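The Water at Irnel

They said the water at Irnel cured things. The leaflet in the hotel said so four times and gave no example. My sister had read it aloud on the train from Trurnow, doing the voices, and by the time we arrived she half believed it and I was in a mood.

The pump room was at the back of the Bittencourt, past the coats. You paid 49 at the desk and were handed a ticket and a paper cup. I asked what the minerals were. The woman said they were natural ones. I asked if anyone had been cured lately, and she said people didn't tend to come back, which I thought could be taken two ways.

There was a framed certificate from 134 doctors, or at any rate 134 signatures, a good many in the same hand. My sister told me to stop reading the walls. She had a bad knee and had come a long way to have it seen to by a tap.

I chose a table well away from the certificate and sat down. The tap, according to a card, was resting until three.

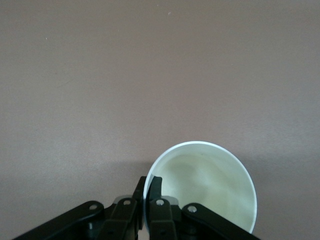
You had to want it to work, my sister said, and I had never wanted anything to work in my life, not even the boiler. I said the boiler had been guaranteed too.

At three a bell went. She got up before I did and crossed the room quickly, for a woman with a knee. I looked at my ticket. It was number 2340, and on the back, in very small print, it said no refunds.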